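Calto basket set: notes on labeling rules
Maintained by Mogens Ásgeirsdóttir

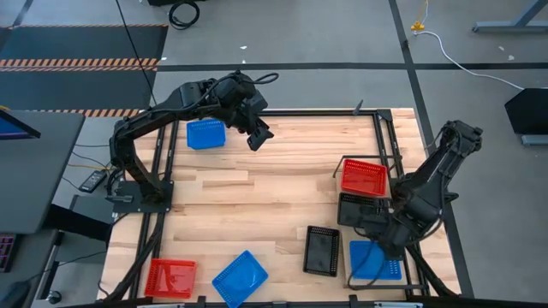

Read the rules before you trust the numbers. The set has 162 episodes, and I would call 24 of them doubtful.

Success label
An episode passes if the baskets end up stacked and both arms are clear. "Clear" was never defined – two labelers read it two ways. We now ask for 6 cm.

Safety
Citing a standard in a README does not make a cell compliant, so none is cited. Do your own risk assessment.

Known gaps
One table, one basket type. I doubt it transfers to anything else.
Disputed labels are kept in disputed.csv, unmerged.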